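Hurko Builder Set, 254 pieces: our review

Reviewed by Brenda Wainwright
May 2026

I have bought a lot of plastic construction toys over the years, first for my own kids and now for the after-school table I help run, and this is the first set in ages that I've wanted to sit down and play with myself. The Hurko set is just big chunky bolts, nuts and strips with holes in them, and it's so much fun!

What you get

Everything comes in one zip bag, which I much prefer to a cardboard box that gives up after a week. There are strips in different lengths, L-shaped plates for corners, and bolts and nuts in what feels like every color of candy. The nuts come in different shapes too (hexagons, squares, even little crosses), so small kids end up sorting them before they build anything.

The colors are the best thing about it. Spread a few pieces out and you can spot the one you need right away, pink bolt, red nut, purple strip with four holes, and off you go. We use a big brown mat under ours and even the smaller nuts show up nicely against it.

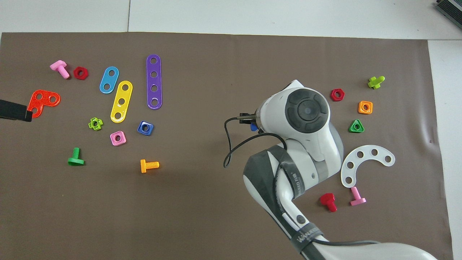

How it builds

The threads are wide and forgiving. My youngest builder, who is three and very determined, got a nut started after a couple of tries, and the older ones were bolting strips into cranes and giraffes (lots of giraffes) by the end of the first afternoon. The L plates make a good sturdy corner. A long arm made of several strips will sag a bit unless you double it up.

I'd love a few more long strips. They go first, every single time, and there's always some bargaining over the last one.

Cleanup and storage

Pick up the corners of the mat, tip it all back in the bag, done. I wash ours in the sink with dish soap and the colors still look new. The zipper on the bag is a little stiff, so I may move everything into a bin.

Who it's for

Ages three to eight, I'd say, though my husband has been caught making a helicopter. If you only have one child at home, the 70-piece bag would be plenty to start with. I'm already saving up for a second big one in August.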